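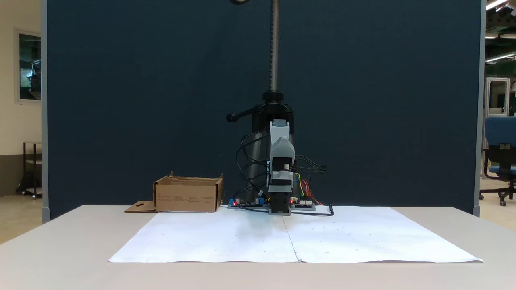
*Le bras sur sa table de démo, pince posée sur le papier, électronique juste derrière.*

**Appel à participants - portes ouvertes robotique de Dromen, décembre**

On cherche du monde. Vite. La journée portes ouvertes de l'atelier tombe en décembre, on a 32 places pour des participants actifs (pas des visiteurs, ça c'est libre, on entre et on sort), et pour l'instant la liste est à moitié vide. Donc si vous hésitez, écrivez, on discute après.

Le principe : des gens qui n'ont jamais touché un robot viennent passer une demi-journée avec nous, essaient le bras, ratent des trucs devant le public, recommencent. En parallèle quelques personnes un peu plus à l'aise tiennent les tables et expliquent. Les deux profils nous intéressent, voir plus bas.

## Où, quand

Bâtiment Tinura, salle 535. L'ascenseur monte jusqu'au bout, ensuite suivre les flèches au scotch bleu (elles seront posées le matin même, ne les cherchez pas avant).

- 9 h : arrivée des animateurs de table, café
- 10 h : premier groupe de participants
- 13 h 30 : deuxième groupe
- 17 h : ouverture au public sans inscription
- 19 h : on coupe tout, on range

La date exacte part par mail avec la confirmation. On attend le feu vert de Tinura pour la salle, question de jours. Décembre c'est sûr.

## Ce que vous ferez, côté participant

Rien à préparer. Vous arrivez, on vous met par deux devant une table. Un bras, une pince, des feuilles de papier blanc comme surface de travail, des petits objets à déplacer. Une heure de prise en main puis un défi.

Les défis prévus à ce stade :

- prendre un bouchon et le poser dans une boîte en carton
- empiler des cubes en mousse, le plus haut possible, sans les pousser avec le coude du bras
- faire tracer une ligne à un feutre tenu par la pince (le plus dur de loin, le feutre glisse)
- défi libre, si vous avez une idée on la tente

Le pilotage se fait au clavier ou à la manette. Pour ceux qui veulent, on montre aussi comment enregistrer une suite de positions et la rejouer. Pas de code obligatoire. Si vous codez déjà, Brayden Wong vous donnera accès aux scripts et vous ferez ce que vous voulez, dans la limite du raisonable.

À la fin de la séance, un questionnaire. Dix minutes. On y tient beaucoup : c'est avec ça qu'on réécrit la notice et qu'on décide quoi changer avant la tournée des collèges au printemps. Soyez méchants, ça nous rend service. L'an dernier tout le monde a été poli et on n'a rien appris.

## Ce que vous ferez, côté animateur de table

Là c'est une vraie mission, payée. Forfait journée, repas du midi compris, déplacements remboursés sur justificatif dans la région. Contrat court signé avec l'association Dvorak, qui porte l'événement côté administratif.

Au programme :

- demi-journée de formation la semaine d'avant, obligatoire, payée aussi
- montage de votre table le matin avec Alaric Nakamura
- accueil des binômes, consignes de sécurité, démonstration de départ
- surveillance pendant les défis, arrêt du bras en cas de souci
- petit topo au public en fin de journée, cinq minutes, répété plusieurs fois
- rangement (si, si)

On demande :

- avoir déjà branché une carte électronique sans la griller, ou l'avoir grillée et savoir pourquoi
- être à l'aise debout devant un groupe
- parler français correctement, l'anglais est un plus, on aura des visiteurs de chez Drendbridge
- de la patience. Vraiment. La dixième fois que quelqu'un demande si le robot peut faire le café, il faut encore sourire

Diplôme : on s'en fiche. Étudiants, retraités, profs de techno, bricoleurs, tous bienvenus. Une des meilleures animatrices de la dernière édition sortait d'un CAP couture, elle rangeait les fils mieux que nous tous.

## Le matériel, pour les curieux

Question qu'on nous pose à chaque fois alors autant répondre ici. C'est un petit bras de table, segments gris et noirs, tenu par une bride sur une colonne filetée verticale. Avec la bride on peut choisir la hauteur de travail. L'électronique est posée à plat sur la table, à la vue de tous, fils compris. Choix assumé : les gens posent beaucoup plus de questions quand ils voient les cartes et les câbles que quand tout est enfermé dans un capot.

Conséquence directe, on ne pose pas son gobelet sur la table. Ni son manteau. Ni son téléphone pour filmer, il y a de la place au fond pour ça.

Avant chaque séance, l'animateur vérifie dans l'ordre :

1. bride serrée, la colonne ne bouge pas
2. câbles dégagés du passage du bras
3. papier bien à plat sous la pince
4. alimentation, puis voyants
5. un mouvement à vide, lent, mains hors de la zone

Les participants n'ont pas à le faire mais peuvent regarder, c'est souvent la partie qui les intéresse le plus.

## Sécurité, conditions

Le bras va lentement et on le garde lent. Ça pince quand même. Donc :

- à partir de 14 ans pour les séances inscrites, avec autorisation parentale pour les mineurs
- cheveux longs attachés, pas d'écharpe, manches pas trop larges
- une seule personne aux commandes à la fois
- mains hors de la zone quand le bras est sous tension, c'est l'animateur qui remet les objets en place
- on écoute l'animateur, s'il dit stop c'est stop

Salle accessible en fauteuil. Les tables ont une hauteur fixe par contre, dites-le nous dans le mail si c'est un problème et on installe un poste plus bas. Il y a du bruit l'après-midi ; si vous préférez le calme demandez le groupe de 10 h.

Photos : un photographe passera à l'ouverture au public. Pendant les séances non, sauf accord. Cochez la case ou ne la cochez pas, aucun impact sur l'inscription.

## Concours du meilleur défi libre

Nouveauté. Drendbridge met 2000 euros de matériel sur la table pour un club, une école ou une association qui propose un défi et vient le tenter avec nous. Un défi = une page maximum, un dessin si possible, la liste des objets nécessaires. Pas besoin que ça marche le jour J. Le jury (Bernadette Whitfield et deux participants tirés au sort) regarde l'idée, la clarté des consignes et si les gens autour de la table se sont amusés.

À éviter : liquides, verre, aliments, objets lourds. Le bras soulève des choses légères et c'est tout. Quelqu'un proposera un oeuf, on dit non d'avance.

## Comment candidater

Un mail à Delphine Halvorsen, objet « décembre participant » ou « décembre animateur ». Merci de respecter l'objet, le tri est fait dessus.

Participants, mettez dedans :

- nom, âge si mineur
- matin ou après-midi, ou les deux possibles
- seul ou à deux (si seul on vous trouve un binôme, pas de stress)
- vos besoins particuliers

Animateurs, mettez en plus :

- quelques lignes sur ce que vous avez déjà bricolé ou animé, pas de lettre de motivation s'il vous plait
- vos disponibilités pour la formation
- un numéro où on peut vous joindre en journée

CV accepté, pas exigé. Réponse à tout le monde, même négative, fin novembre au plus tard pour les animateurs. Pour les participants c'est dans l'ordre d'arrivée, puis liste d'attente. Il y a toujours des désistements avec la grippe, donc la liste d'attente vaut le coup.

Groupes scolaires : ne passez pas par ce mail, écrivez à Arlo Park, il monte des créneaux à part en janvier. Une classe entière en décembre ça ne rentre pas, on a essayé.

## Questions déjà reçues

**C'est payant ?** Non. Ni les séances ni l'entrée libre.

**On repart avec quelque chose ?** La feuille du défi feutre, avec votre ligne plus ou moins droite. Et la notice imprimée.

**Je peux venir avec mon propre robot ?** Pour l'ouverture au public oui, prévenez avant, il faut prévoir une table et une prise. Pas pendant les séances.

**On mange où ?** Repas fourni pour les animateurs. Participants : boulangerie au rez de chaussée, ou votre sandwich, mais dans le couloir.

**Je suis nul en informatique.** Parfait, c'est vous qu'on cherche.

**Je peux visiter avant de décider ?** Oui, en fin d'après-midi, sur rendez-vous avec Alaric. Prévoyez une demi-heure, il parle beaucoup de câbles.

**Vous prenez des stagiaires ?** Pas par cette annonce. Une offre à part sortira au printemps.

Faites tourner autour de vous, surtout à des gens que ça n'intéresse pas a priori. L'affiche A4 est dispo sur demande, Delphine l'envoie en PDF.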